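Supper at Asante

I finally got to Asante in Hovham, after months of promising myself I would, and I've been boring everyone with it ever since. You'll remember I was sniffy about their lunch menu last year. Well, I take most of it back! Kwaku Frimpong is in charge of the kitchen now and he cooks like a man who enjoys his dinner.

We started with smoked mackerel on toasted cornbread, with a sharp little heap of pickled cucumber - gone in four bites, and I'd have happily ordered it again. Then groundnut soup, thick and properly peppery, with a whole chicken thigh sitting in it.

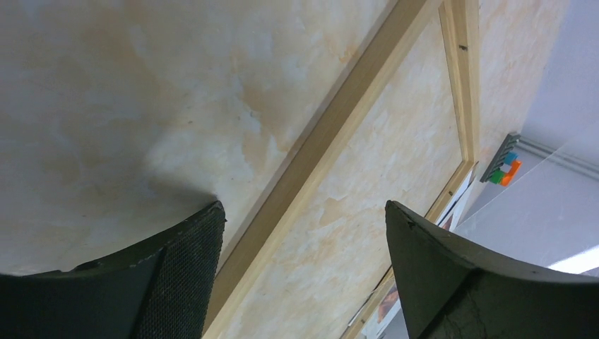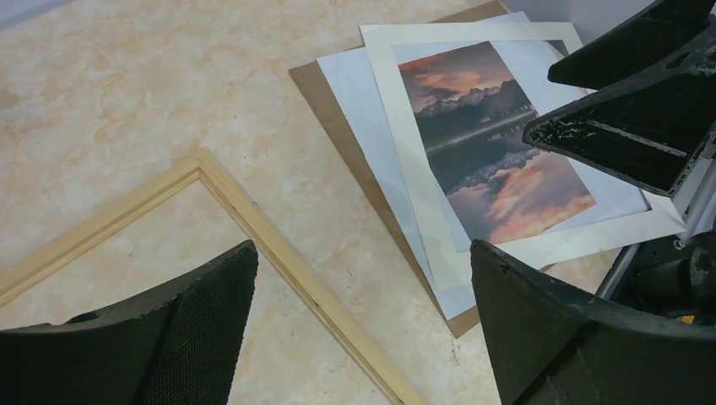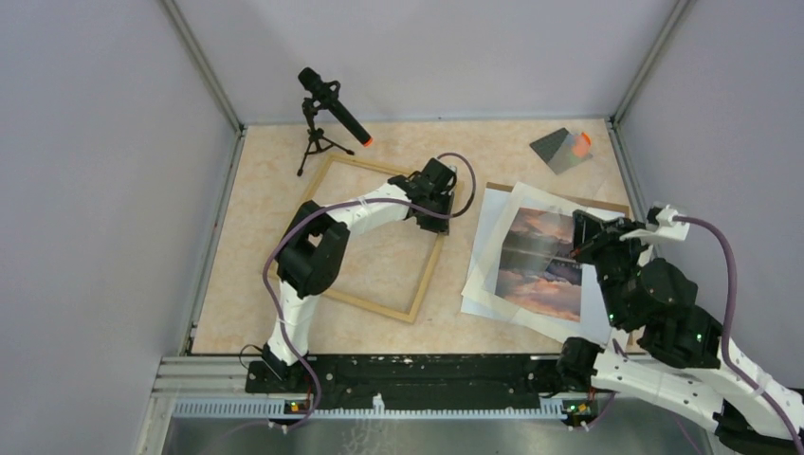
My main was slow-cooked goat with red beans and fried plantain, and the plantain was the best bit, nearly black at the edges and sweet as toffee. My sister had the sea bream and wouldn't share, so I can only report that she went very quiet. Pudding was a ginger sponge with lime custard (a bit too much lime for me, but she finished mine).

The wine list is short and I stuck to a glass of the house white. Service was kind but slow, so don't book it before a train.

They're closed for the first half of September. After that there's a set supper from six, and you'll want to ring ahead.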